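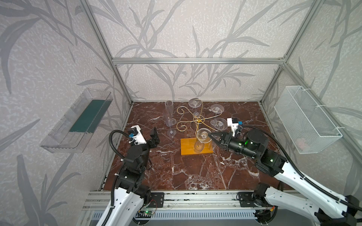 Wine-glass rack on the marble tabletop, with a champagne flute to its left

Progress report, 16 July 2021
Prepared by Lucrezia Galli for Mirko Caruso

Glassware for the Atport tasting room is mostly in. Dal Bello has delivered 133 clear plastic glasses and two racks in gold-colored wire on a wooden base. We hang the wine glasses upside down – the flutes stand beside the rack. Spending since April is $398. Seven flutes are still on order, and Ridwan Majimbun will confirm the delivery date.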